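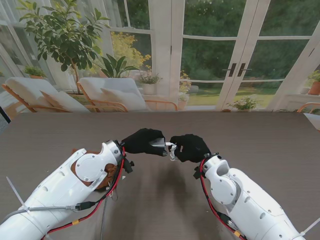

The big table, with the lounge chairs and the garden doors behind it.

May 2, 2022

So the garden room is finally done enough to show off! I've been promising pictures since last July, and I know a few of you had given up on me. It's the room at the back of the house on Ullow Lane, and we more or less live in it now (coffee, mail, homework, seed packets, you name it). Pictures first, then my notes, and you can click any of them to see it larger.

The table
Dark brown with a bit of gray in it, and a fine grain running through the top. I went back and forth between this and a paler one for weeks. The pale one would have matched the chairs, but I like how the dark top sits against all that white trim. It's the Trekevis in the large size, and it took up most of the budget.

The lounge chairs
Light wood frames, white cushions and a white pillow on each. Yes, white. Yes, I have been warned! The covers zip off and I bought a spare set from Irkska for 158 dollars, so we'll see how long I last.

The plants
The tall leafy one behind the chairs came home on its side in the back of the car with 24 other pots, and I was picking soil out of the seats for days. The broad-leaved one next to it is my favorite. I put the yellow flowers low by the glass so you catch them on the way out to the lawn.

The doors
White frames, dark handles, lots of garden. I wanted brass handles at first and got talked out of it at the shop. Glad I listened.

Still to do: a rug, and some kind of shade for the late afternoon. If you have a rug that survives muddy shoes, leave me a comment with the name of it.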